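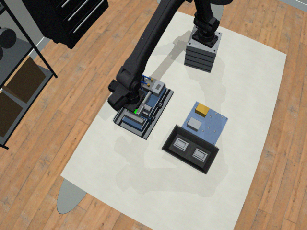

The Ondbridge Floorboard Records are a table of wooden floors in ordinary houses, one row per room. It covers 194 rooms in 120 houses in Ondbridge and the neighboring town of Fomcombe. Each row says what kind of boards are down, how wide they are, which way they run, what finish is on them and what state they were in when the room was visited. Color is recorded in plain words from a short list, judged by eye. A plank floor like the one under the big off-white work surface in the render at the top goes down as "light brown". Please don't read more into a color word than that, and in particular don't use it to guess the species.

Version 2, released 12 September 2019. Version 1 should no longer be used. It had the board widths for Fomcombe in inches and the rest in millimeters, with no column to tell you which was which.

Files

rooms.csv holds the main table.
houses.csv has one row per house, joined to the rooms by house_id.
finishes.txt is the list of allowed words for the finish column.
colors.txt is the same for color.
changes.txt lists every row that differs from version 1.

All files are UTF-8 with commas as separators. Notes that contain a comma are in double quotes. Empty cells mean the value was not recorded. A zero is a real zero.

Columns in rooms.csv

room_id: a number, unique across the whole set. Some numbers are skipped where a row was removed after checking.
house_id: matches houses.csv.
room_use: kitchen, bedroom, hall, landing, living, other. The use on the day of the visit is what counts. A bedroom with a desk in it and no bed is "other".
board_type: solid, engineered, parquet, unknown. "Unknown" was used a lot in rooms where no edge or gap could be seen. Laminate that only looks like wood was left out of the survey altogether.
width_mm: width of one board, measured across the face and leaving out the tongue. Three boards were measured in each room and the middle value kept. Where widths were mixed on purpose, the cell is empty and mixed_width is set to yes.
mixed_width: yes or no.
direction: the way the boards run compared with the longest wall, either along, across or diagonal. Square rooms are compared with the wall that has the main door.
finish: oil, wax, varnish, paint, bare, unknown.
color: see above.
gaps: none, fine, wide. "Fine" means a bank card will not go in. "Wide" means it will.
condition: good, fair, poor.
notes: free text. Mostly short.

Columns in houses.csv

house_id, town, built, heating and floors_redone. The built column is a decade where we had one and a century where we didn't, so it has to be read as text. Heating is radiator, underfloor, stove or other. The floors_redone column says whether the boards were laid or relaid in 2000 or later, and the answer came from the person living there. Tenants often didn't know, and those cells are empty.

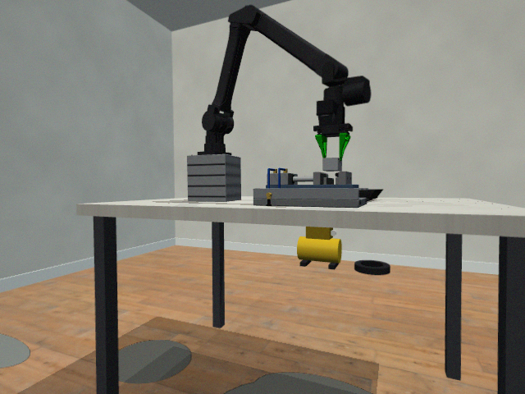
How the rooms were measured

Visits were done in pairs, one person measuring and the other writing. Widths were taken with a steel rule on the open part of the floor, away from rugs and heavy furniture. Nothing was lifted and no boards were pulled up. If a room was so full that less than a third of the floor could be seen, it was skipped.

Condition was the hardest column to keep steady. The rule we ended up with: "poor" if any board is split, loose or soft underfoot, "good" if the only wear is in the finish, "fair" for everything else. The early Ondbridge visits were done before this rule was written down. They were rated again from the notes and room photographs, which are not part of this release.

Finish was decided by looking and by touch. Oil and wax are easily mixed up and we would treat them as one group in most work. Where the resident had a tin or a receipt, the name on it was accepted.

Known problems

The houses were not picked at random. People answered a card in the library and a notice in the Mayrhofer hardware store, so the set leans toward people who care about their floors. Rented homes are few. Flats are fewer.

Most visits took place in November, when the heating was on and boards had already begun to shrink. Gaps may look wider than they would in summer. Comparing rooms within the set is fine. Comparing them with a survey done in July is not a good idea.

The direction column has errors in L-shaped rooms. We found several while checking and there are probably more.

A handful of floors in the Jodberg Street terraces were laid by the same builder in the same year and are nearly identical. If you are fitting a model, keep all of these houses on one side of your split. The notes column says "Jodberg" for each of them.

Privacy

Street names and house numbers have been removed, apart from the Jodberg Street note, which the residents agreed to. The house_id values were shuffled and do not follow the order of the visits. Please don't try to match rows to sale listings.

Use

The tables may be copied, changed and passed on, including in paid work, as long as the Ondbridge Floorboard Records are named as the source along with the version number. Corrections are welcome. Send the room_id, the column and the value you think is right, and say how you know. Fixes go into the next version, and changes.txt will list them by room_id.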